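Home & Laundry > Bedding > Fitted sheets that won't stay put on a low bed

medskamoth
Joined July
Posts: 12

Hi all, long time reader, hardly ever post. I have a low platform bed in the spare room (Medska, if anyone knows it, got it secondhand) and I cannot get a fitted sheet to behave on it. The top is fine. The long front side is the trouble – the cloth rides up, goes wavy, and hangs down over the base like a curtain somebody hemmed in the dark.

I've tried tucking, I've tried the elastic suspenders that go underneath (they lasted two nights), and I've tried just not looking at it. The mattress is on the thin side and the sheet is one of those deep pocket ones, which my sister Estela says is the whole problem. Estela Zúñiga has been right about bedding before so I'm listening, but I don't want to buy new sheets if I can help it.

Second question while I'm here. What do you do with a pillow when the cover is too big for it? Mine twists around inside and bunches up in the middle.

quiltrat
Posts: 3621

Estela is right. Deep pocket on a thin mattress will always bag out. You've got all that extra fabric and it has to go somewhere, so it goes wherever you sit down to put your socks on.

The cheap fix is to pull the corners on the wall side first, all the way under, and then do the front. Most people start at the front because it's easy to reach and then they've got nothing left to pull against.

blandine_h
Posts: 102

Seconding wall side first. I'm going to disagree about where it bags out though, mine goes at the foot every time and I sit at the front just as much as anyone else does.

Also please don't give up and buy the sheet straps with the metal clips. I had those from Daza and they chewed two little holes in a perfectly good sheet.

quiltrat
Posts: 3621

You put clips on a fitted sheet? On purpose?

blandine_h
Posts: 102

It was a difficult summer, leave me alone

medskamoth
Posts: 12

OK so wall side first, got it. The pillow is the pink one with the print, and the bed has a panel at each end, so I can't just walk around and yank from wherever I like.

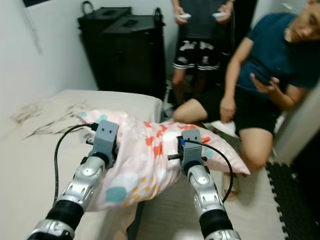
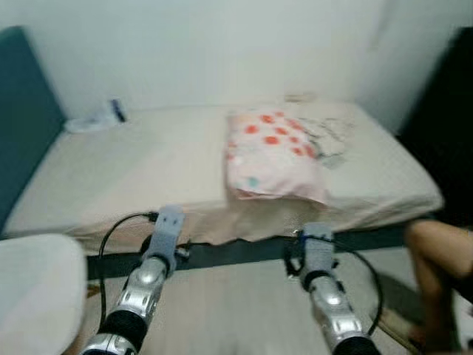 So my thinking was, if the flat part is OK and it's only the front that wrinkles, could I fold the extra under in one long pleat and pin it? Safety pins, from underneath, where you'd never lie on them. Or does that just tear eventually? The sheet is plain cotton, nothing precious, but I like the color and they've stopped making it.

On the pillow, I did measure the cover and it's too long by a good bit. I bought it for the print (I know, I know). Estela says to buy a bigger pillow. I say I'm not buying a pillow to fit a pillowcase.

dorset_pam
Posts: 18

I buy pillows to fit pillowcases all the time! The case is the part you see! A decent pillow costs less than a nice cover these days anyway, so I'm with your sister.

If you really don't want to, turn the case inside out, push the pillow right down into the closed end, and run one line of stitching across at the open end to shorten it. Leave the gap wide enough to get the pillow out for washing. I forgot that part once and had to unpick the entire thing with nail scissors.

quiltrat
Posts: 3621

Don't pin it. It'll hold for a week and then you'll shift in your sleep and rip it. What you want is to take up the elastic. Find the channel at the front corners, snip a tiny opening, pull the elastic through until it's snug, knot it or stitch it, and let it go back in. Ten minutes a corner if your scissors are sharp.

With a dark base any pale sheet hanging over it is going to show every crease, so you'll notice it more than you would on a light wood bed. Mine is white on white and I get away with murder.

blandine_h
Posts: 102

Some sheets don't have a channel though, the elastic is sewn straight into the hem. Then you can't pull anything through. Check that before you start snipping.

And I'd iron the drop if it's bothering you. Only the part that hangs, while it's on the bed, with a folded towel behind it. My mother did it that way, Mme Hervieu did not tolerate a wrinkle where company might see it.

quiltrat
Posts: 3621

Ironing a sheet on the bed is how you end up ironing a mattress.

blandine_h
Posts: 102

Hence the towel.

dorset_pam
Posts: 18

I don't iron any bedding and I've never lost a guest over it. Line dry, fold while it's still a bit warm from the sun, done. Can't do it in winter, fair enough.

medskamoth
Posts: 12

Just went and looked – elastic is sewn in, no channel. Rats. It goes all the way around the hem, too, not only at the corners.

quiltrat
Posts: 3621

Then stitch a dart at each front corner. Put the sheet on inside out, pinch up the slack at the corner, pin it there, take it off and sew down the pinched line. Don't cut the extra away until you've slept on it a few nights. If it's too tight you'll have the corner popping off at 3 in the morning, and that's worse than a wrinkle.

blandine_h
Posts: 102

Agree with all of that, for once. Wash it before you fit the darts, cotton can still shrink a little even when it's old.

medskamoth
Posts: 12

OK it's in the wash. I'm doing the darts on the front two corners and leaving the wall side alone. For the pillow I'm going with the one line of stitching, sorry Estela. Pam, how far in from the open end did you sew yours?

dorset_pam
Posts: 18

I didn't measure, I put the pillow in and marked where it stopped with a bit of chalk, then went a finger's width past that. You want a little slack or it goes hard like a sausage.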